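Robot Sorting at Skimeck – Staff FAQ
Updated 2019-07-19
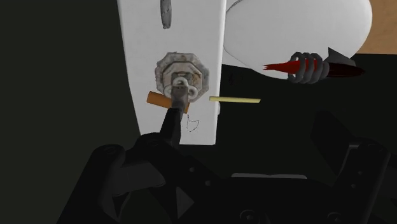
Simulation view: gripper and small mixed items.

Is my job going?
No. No cuts on the sorting line. Two people per shift move to checking and restocking.

When does it start?
November, Vultanmont site first. Hayat later, no date yet.

Do I need training?
Yes – 6 hours, paid. Sign up at the shift desk.

What if it drops somthing?
Press pause, leave the item, call the lead. Dont reach in.

Will it track my speed?
No. It logs its own picks only.

More questions?
Ext. 1764.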